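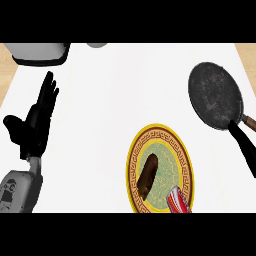
The question of how many fingers a robot needs has been argued over for as long as there have been robots and people with budgets. The sensible answer is two. Two flat jaws, opening and closing, will pick up most of what a warehouse contains and a good deal of what a kitchen does. The extravagant answer is five, and it comes with a thumb. I spent much of September in the company of both, most of it inside a simulator, where a white table stood waiting for someone to tidy it. On a given attempt there might be a frying pan on the right with a brown wooden grip, a plate with a yellow rim and a Greek-key border, and on the plate a long, glossy brown item that I took for an éclair and a colleague took for a sausage. The robot, to its credit, had no opinion. Its left hand was up in the air with the fingers pressed together, like a man being sworn in, and its right was down by the pan handle, doing the work.

The simulator is called Volitz, and it belongs to Trarnomgate, a small outfit on the second floor of a building that used to sell carpets. Trarnomgate doesn't make hands. It doesn't make arms either. What it does is put other people's hands on other people's arms, feed them household chores by the thousand, and report back on which ones drop the crockery. Its customers are companies about to spend a lot of money, and they would like to be told before they spend it.

The comparison I had come to watch was between two products. The Galindo is a black, five-fingered hand of roughly human proportions, with a real thumb and a price that gets mentioned in a lowered voice. The Ciswood is a pair of parallel jaws with rubber pads. It looks like something you would use to get a jar off a high shelf, and it costs less than the cable that connects the Galindo. Both can be bolted onto the same pair of arms. In Volitz, bolting takes one line in a settings file, and swapping back takes the same line again, which is the best argument for simulation I have heard.

The chores were simple. Move the pan to the other side of the table. Lift the plate without tipping what is on it. Pick up the food and put it somewhere else. Each was repeated with the objects shuffled, so that the pan might start facing left, or right, or hanging its handle toward the edge like an invitation to small children. The full set ran to 2,044 attempts per hand. I watched perhaps an evening's worth before I began to see frying pans when I closed my eyes.

I had expected the pan to be a rout. A pan handle is made for a human hand, so the hand that looks human ought to win. It did win, but by less than you would think, and the way it won was instructive. The Galindo wraps its fingers around the grip and holds on with its whole palm, so when the heavy end of the pan swings down, the handle has nowhere to turn. The Ciswood pinches. A pinch is fine until the weight at the far end begins to twist, at which point the pan rotates slowly between the pads with a kind of dignity, and everything that was in it is now on the table.

The cure, the Trarnomgate people explained, is to grab the handle closer to the pan. It shortens the lever. With that single change the jaws became nearly respectable. In a real kitchen it would also put the pads next to hot metal, and rubber has views on hot metal, but Volitz does not yet simulate heat. I asked when it would. There was some looking at shoes.

Plates were another matter. Anyone who has cleared a table knows that you pick up a plate by sliding your fingers under the rim and pressing down with your thumb, and that you were never taught this. The five-fingered hand had been taught it, at great length, and still went wrong in ways a tired waiter would not. Its favorite error was to arrive with the fingers slightly spread and hit the rim with the knuckle of the smallest one. The plate would then skate away across the tabletop, carrying the éclair off with it. The hand would follow. The plate would skate again. I have seen people chase the last olive in the same spirit.

The Ciswood, meanwhile, came down on the rim from above, one jaw inside and one out, closed, and lifted. The plate tilted, and the sausage (we never settled it) sometimes rolled. But the jaws had hold of something, every time, in about as many moves as it takes to describe. There are advantages to having only one idea.

This is the thing that makes the argument so hard to finish. More fingers give you more ways to hold an object and also more ways to bump it on the approach. Each joint is something that has to be told where to be. A pair of jaws has one number to worry about, which is how far apart they are. The Galindo has a great many, and the controller has to choose all of them, many times a second, while the arm behind it is moving too. On a good day the result is lovely to watch. On a bad day it looks like someone trying to find their keys in a coat they have borrowed.

Trarnomgate runs three controllers against each hand, and the differences between controllers turned out to be larger than the differences between hands. I found this a little deflating, having come to write about hands. The first follows a fixed script, and it is terrible at anything that has moved since the script was written. The second plans each reach from scratch, carefully, and gets there in the end. The third was trained on recordings of people doing the chores by remote control, and it has picked up their habits along with their skill. It hesitates above the plate. It sometimes parks the idle hand out to the side and leaves it there, because that is what the people did. Given a good controller, the cheap jaws beat the expensive hand with a bad one on every chore but the pan.

Then there is the camera. The robot looks down on the table from something like head height, and its view is interrupted constantly by its own arms. A big black hand with five fingers blocks more of the table than two slim jaws do, and at the moment of the grasp, when you would most like to see what is going on, the robot is mostly looking at the back of its own knuckles. Some customers solve this with a second camera at the wrist. Trarnomgate tried it both ways. With the wrist camera, the Galindo improved a great deal. The Ciswood hardly changed, having not been in its own way to begin with.

I asked for a score. They were reluctant, as people who sell reports often are, but one was produced. The attempts are boiled down to a mark out of 100, weighted for things like dropping, tipping and taking so long that the technician goes for coffee. The Galindo finished 9 points ahead overall. Nearly all of that lead came from the pan. Take the pan away and the two hands are as good as tied, with the plate leaning toward the jaws and the food leaning toward the fingers, which could cradle something soft and lumpy without squashing it. Whether 9 points is worth the difference in price depends on how you feel about frying pans.

There is, of course, the matter of what any of it means outside Volitz. The tabletop in there is very white and very clean. Nothing on it is greasy. The plate weighs what the file says it weighs, and when it goes off the edge it makes no sound and costs nothing. Real hands get crumbs in their joints. A real Galindo, I was told, needs its tendons tightened on a schedule, and a real Ciswood needs new pads when the old ones go shiny, a job that takes a few minutes and a small screwdriver. Maintenance was not part of the score. Several of the people I spoke to thought it ought to be, and all of them were the ones holding the screwdriver.

Before I left I was allowed to try the remote control myself. You wear a headset and a pair of gloves, and the robot's hands do what yours do, a fraction of a second later and with none of the confidence. I was given the five-fingered pair. I picked up the pan at the first try and was more pleased with myself than the achievement deserved. Then I went for the plate, caught the rim with my smallest finger, and sent it off the far side of the table.

The technician asked if I would like to try the jaws. It was nearly six, and the next batch was due to start. I said I'd have one more go with the fingers.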